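Right, the arm thread. I've had the Ladovero kit on the bench at the shared workshop since April and people keep asking if it's worth it. Short version: I'm not sold. Longer version follows.

1/ The kit was 222 quid before postage. The listing said "sorts small parts out of the box". It does not sort small parts out of the box. It came in 17 bags and one of them had the wrong screws in it.

2/ Swapped the base motor for a Karakaya one on advice from the forum. Better, yes. Quieter too. But now you're at the price of a decent second-hand drill press, and a drill press does what it says.

3/ Software is Kiko. Free, which I like. The manual is 207 pages and the bit on calibration takes up one of them. I have read that page more than any novel I own.

4/ People post these sped-up clips of an arm stacking blocks and everyone claps. Ask how many goes it took. Mine managed 8 good picks last night before I gave up and went home. I can pick up a washer myself in a second, and I can do it while holding a tea.

5/ And yes, someone will say it's about learning. Fine. I've learned that cable clips matter and that "plug and play" is a phrase for the box. I could have learned that for less.

6/ Two from the bench. Mostly green, with a bit of white on the far right.
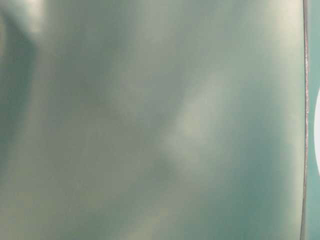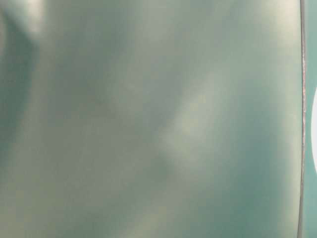 Filed under: Workshop builds

7/ Next job is the Surden controller board, which is meant to cure the wobble at full stretch. So was the last board. I'll fit it and report back, but if it still wobbles the whole lot goes on the swap shelf.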